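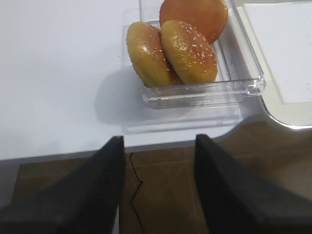 What time does the last bus to Hovineo leave?

At 5, from the stop behind the bank, and it doesn't wait.

Maarja Rebane had asked the driver twice already. She had her mother's letters in a shoebox and the key to a house she had not seen since she was nine. The fare was more than she expected. She paid it and sat near the front.

The road followed the river for 38 miles. An old man across the aisle asked who she was going to see.

"Nobody now," she said. "The house is being sold."

"Which one?"

"The Grigaitė place. Up past the mill."

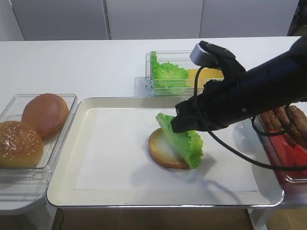
A bun, a leaf of lettuce and a sheet of paper on the tray.

He looked at her for a while – long enough that she turned to the window.

"Povilas still cuts the grass there," he said. "Every March he starts, too early."

Maarja put the lid back on the shoebox. Her mother had told her Povilas was dead.
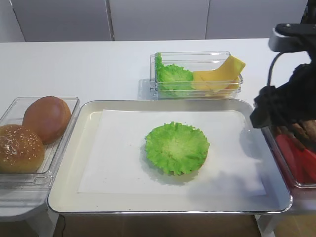 The bus let her off at the mill after dark. There was a light on in the kitchen up the hill. She left the key in her pocket and knocked.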